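Working Alongside the Portioning Arm: Practical Tips for Kitchen Staff

Brerham Catering Services, Staff Kitchen Handbook, Section 5

The following tips are intended for employees at the Haddad Street kitchen and at any other site where a portioning arm has been introduced. They were collected by Edem Tetteh, kitchen training lead, from the notes that staff left on the prep boards between the start of the trial and the end of March. They supplement the safety instructions posted at each station and do not replace them.

Who does what

The arm transfers prepared food from a steamer basket or bowl to a serving tray. It does not wash, peel, cut, season, taste or judge. Those duties remain with kitchen staff, and the person assigned to the station is responsible for every tray that leaves it. The station assignment appears on the daily sheet under the heading Floramitz, the name of the scheduling program used at all Brerham sites.

Employees who previously spent most of the morning on portioning will find that their hours have been moved to cutting, steaming and final checks. No position has been graded down as a result. Questions about hours should go to the shift supervisor, and questions about pay to the personnel office.

Preparing food for the station

Cut pieces should be close to one another in size. A person portioning by hand corrects for a thin slice or a heavy end piece without thinking about it, and the arm will not. Trim ragged ends and set them aside for stock.

Drain steamed or rinsed vegetables well before they go to the station. Wet pieces slide against each other and are easily dropped. Two minutes in a colander is enough for most root vegetables; leafy greens should be pressed lightly with a clean cloth.

Do not fill a basket above its rim. Spread the food so that it lies fairly level, and loosen any pieces that have stuck together in cooking. Starchy foods are the most troublesome in this respect and should be turned once with a wooden spoon before the basket is set down.

Setting the table

Place the basket and the tray close together, with the tray on the side nearest the attendant. Lids should be set down flat and well apart from the tray. A lid leaned against a basket will sooner or later fall into the food.

Keep cloths, pens, tasting spoons and drinking cups off the station altogether. Staff who have worked at one bench for many years have their own habits about where things are kept, and it is understood that giving up part of that bench is an inconvenience. A shelf for personal tools has been put up beside the hand sink at Haddad Street.

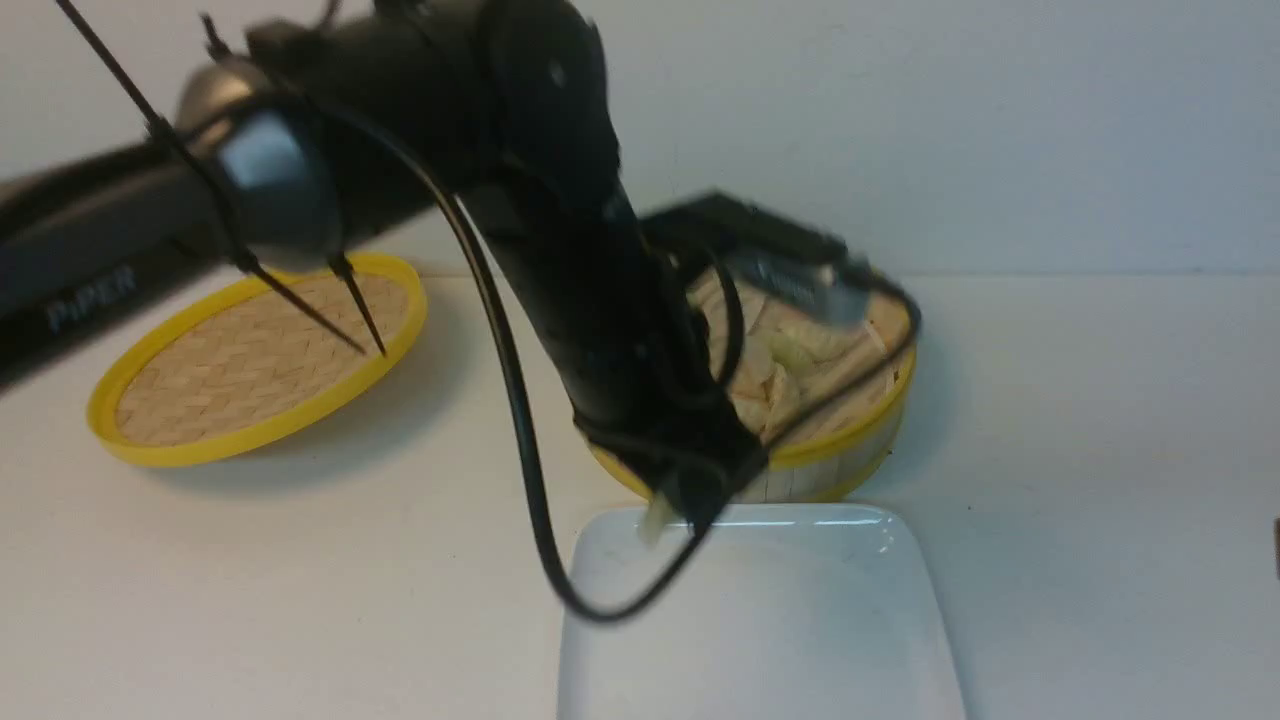

Trays should be turned the same way for the whole of a run. If a different tray must be used partway through, stop the station, change the tray, and ask the supervisor to confirm the new setting before work continues. Chipped trays are to be taken out of use at once and recorded in the breakage book.

While the station is running

Stay within reach of the stop button. Do not put a hand over the table to straighten a piece of food, however small the correction appears. Press stop, wait until all movement has ended, make the correction with tongs, and step back before starting again.

Any piece that falls on the table is to be thrown away. Any piece that falls on the floor is to be thrown away and the floor wiped before the run continues.

One attendant may watch one station only. During the trial, a few supervisors asked attendants to look after a fryer at the same time. This is not permitted at any site.

Cleaning

Switch the station off at the wall before cleaning. Wipe the parts nearest the food with a damp cloth and the approved cleaner, then with a second cloth and clean water. Never spray cleaner toward a joint or a cable. The Nilis cloths in the blue box are for this purpose and should not be used on floors or drains.

Bamboo baskets and lids need separate care. Rinse them in hot water, brush along the weave, and stand them on edge to dry in moving air. Do not soak them, and do not stack them while damp. A basket that smells musty after a full night of drying should be replaced.

Keeping up hand skills

Every employee assigned to a station will continue to portion by hand for at least one shift in each rota. The Haddad Street kitchen sends out about 700 meals a day, and service must go on if a station is out of order. New employees will learn hand portioning first and will be assigned to a station only after a supervisor has signed the training card.

Suggestions for this section may be written on the prep board or left with Edem Tetteh in Room 121 before the afternoon handover.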